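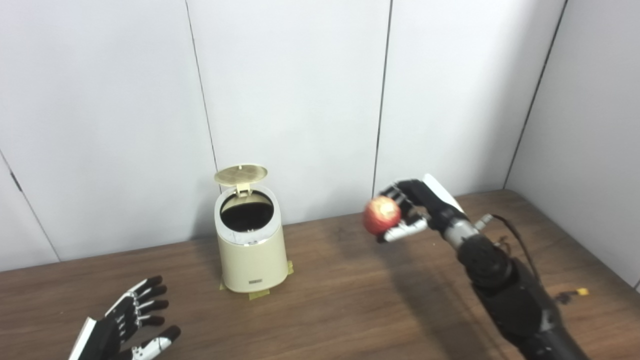
Wednesday, the bin task

Home Entries Archive Older Newer Contact

Started at seven with the lights on and the blinds down, same as every day this month. Kerstin had already loaded the new checkpoint overnight, so all I had to do was wake the arms, home the wrists and put the apple down. The task hasn't changed. Right hand picks up the apple and drops it in the bin, left hand closes the lid. We score it in two parts, drop and close, and I write both down separately because the average of the two has been hiding things.

The tape on the bin is fresh. The old strips had started to lift at the corners and the bin would walk a little every time a finger leaned on the lid. I lost most of Monday's numbers to that. The policy looked worse than it was, and I only noticed when I lined the bin up against the pencil mark. Valter wants a printed bracket. I said tape is fine as long as we change it every morning, and that it should go in the protocol. He wrote it in.

What we are testing is whether the hands do better when the policy is trained on whole demonstrations, or on demonstrations chopped at the points where contact changes. Noreen calls the second one the Dahlgren split, after the building where she thought of it. You cut when the fingers first touch the apple, when they let go, when a finger first touches the lid, and so on. Each piece gets trained with a short overlap on both sides. Whole demonstrations are the baseline. Both versions see the same 800 demonstrations, so the only difference is how they are sliced.

Baseline in the morning, 100 trials. It got the apple in 66 times. Most of the misses were the same miss. The hand comes in at the right height, next to the opening, and then waits. It hovers for a few seconds with the apple held at the fingertips, as if it had two ideas of when to go across, and by the time it moves it has drifted too far back and lets go against the rim. I watched that enough times that I could call it from the way the wrist settled. Ingegerd thinks it comes from the operators. Some of them paused there to check the height before moving over and some didn't, and the baseline has averaged the two. I think she's right, but we don't have proof. She is going to pull the pauses out of the demonstrations and plot them.

The left hand I had expected to be the weak one and it wasn't. With the thing standing open, it mostly kept still and open until it was needed, then came up and went for the lid with the index finger.

Lunch late. Soup from the machine.

Afternoon was the split version. I ran it without telling Kerstin which one it was, since she was the one scoring. The pause is nearly gone. The hand goes across and lets go in one motion, a little faster than I'd like. 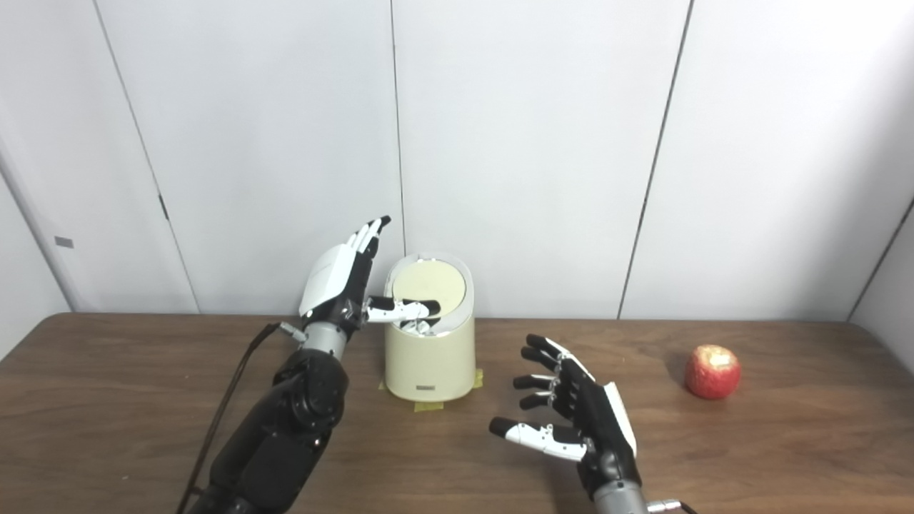 Closing is where it gets complicated. The split version is better at dropping and I'm not sure it is better at closing. The left finger gets to the lid well enough, but it sometimes starts before the right hand is out of the way. The two arms are cut at different moments, and I suspect the overlap is too short for one to know what the other is doing. Noreen's answer is to make the cuts shared, so that a contact change on either hand ends the piece for both. That gives us many more pieces and shorter ones. She did the count on one operator's set and got 133 where we had been expecting less than half of that. Training time goes up too, but we can live with it.

I wrote down three things to fix before the next round. Put the apple start positions on a printed sheet, because my placing it by hand is not random enough and I favor the right side of the table. Log the wrist force on the left arm, which we have been throwing away. Stop counting a close as good when the lid is down but a finger is still in contact at timeout. Kerstin and I disagreed on that last one for most of an hour. She scored them good, I would have scored them bad, and neither the protocol nor the task sheet says. Now it will.

Hedvig came by after four and asked if we could have a figure for the Hotumia report. I told her drop rate yes, close rate no, until the scoring is settled and we have rerun both versions. She wasn't pleased but she didn't argue. She asked whether it would work with something that isn't an apple. I said we have only ever trained it on the apple, so I wouldn't guess.

Arms parked at half past five. Swapped the apple for a new one out of the bag, as the old one was getting soft on the side where the thumb goes. Kerstin is starting the shared-cut training tonight on the Millness machine and it should be done by the time I'm in. If it isn't, I'll do the position sheet first.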